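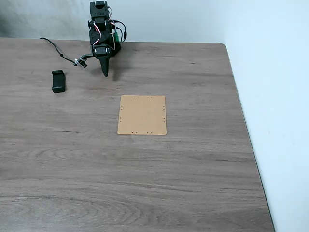 Betreff: Re: [Lager-IT] Etikettendruck: abgeschnittene Barcodes nach Umstellung auf Gevo 2

Hallo Liste,

am Mittag schrieb Jokeck:

> Seit der Umstellung auf Gevo 2 fehlt bei den Regaletiketten rechts
> ein Teil des Barcodes. Betroffen sind nur Artikelnummern mit mehr
> als 12 Stellen. Treiber neu installiert, Vorlage neu importiert,
> keine Änderung. Die Vorschau am Bildschirm ist vollständig.
> Hat jemand das gleiche Verhalten? Drucker hängt am Netz, nicht
> am USB-Port.

Das Verhalten lässt sich hier am Standort Sodel reproduzieren. Der Treiber ist nicht beteiligt. Gevo 2 schreibt beim Import alter Vorlagen die Modulbreite neu und rundet dabei auf ganze Druckpunkte auf. Bei kurzen Nummern reicht die Ruhezone als Reserve, bei langen läuft das Symbol über den rechten Rand des Etiketts. Die Vorschau skaliert das Symbol auf die Feldbreite und zeigt den Fehler deshalb nicht an.

Prüfen lässt sich das in der Vorlagendatei. Im Abschnitt "Feld" steht nach dem Import der Eintrag "modul=3", vorher stand dort "modul=2.5". Wer noch eine Sicherung der alten Vorlagen hat, kann beide Dateien direkt vergleichen.

Vorgehen bei uns:

1. Druckdienst anhalten, Warteschlange leeren.
2. In der Vorlage "modul=2" eintragen und die Feldbreite auf 40 mm setzen.
3. Option "Vorlage beim Start konvertieren" abschalten. Sonst wird der Wert beim nächsten Dienststart wieder überschrieben.
4. Druckdienst starten, Testetikett mit der längsten vorhandenen Nummer drucken und mit dem Handscanner lesen.

Mit Modulbreite 2 wird das Symbol schmaler. Die Geräte an den Packplätzen lesen es ohne Auffälligkeiten. Bei den älteren Scannern im Hochregal muss der Abstand kleiner sein als bisher, das sollte man vor der Umstellung mit dem Lager abstimmen.

Von unseren Vorlagen waren 481 zu ändern. Das ging per Skript, von Hand ist es nicht zumutbar. Das Skript ersetzt nur die beiden Werte und legt vorher eine Kopie mit der Endung .alt an. Vorlagen mit zweizeiligem Barcode überspringt es und schreibt sie ins Protokoll. Bei Bedarf stelle ich es ins Dateiarchiv der Liste.

Offen ist noch der Palettenschein von Bednárik. Dort kommt der Code als fertige Grafik aus der Warenwirtschaft, die Einstellung in Gevo hat darauf keinen Einfluss. Ob der Rand hier ebenfalls fehlt, habe ich nicht geprüft.

@Jokeck: Bitte einmal melden, welcher Wert bei euch unter "modul" steht und ob die Konvertierung beim Start aktiv ist.

Gruß
Lager-IT Sodel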